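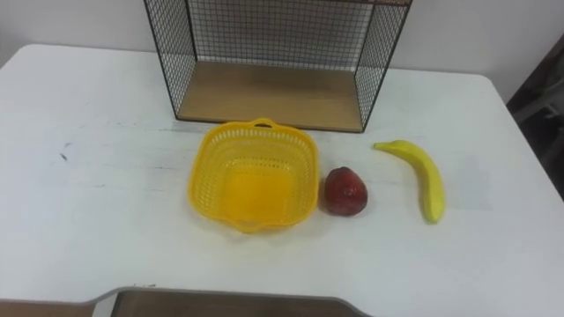 3.2 The sorting task
I wanted a first task for the home-built arm that I could reset with one hand while holding a coffee in the other, so I picked putting away groceries – toy ones. Gaurav Tripathi had argued for real fruit, and we tried it for a week in June, but soft pears and a badly tuned wrist don't mix. The toys are kinder to everybody. In the layout of Figure 2 the yellow basket sits right in front of the wire-mesh shelf box, with the red fruit almost touching its side and the banana a little farther off to the right. That tight spacing next to the basket is the hard part, and I love it! The planner (we call it Drunance) has to come in from the open side or it bumps the rim.

Figure 2. Start layout for the sorting task.

Each session was 20 tries, and I gave the arm 15 seconds per pick before calling it a miss. Ga-eun Yang rewrote the grasp code over one long weekend, and I kept her version for all 600 tries reported in Section 4. The mesh gave our depth readings a lot of trouble – more on that in 3.3, where I also go through the seven settings we changed by hand.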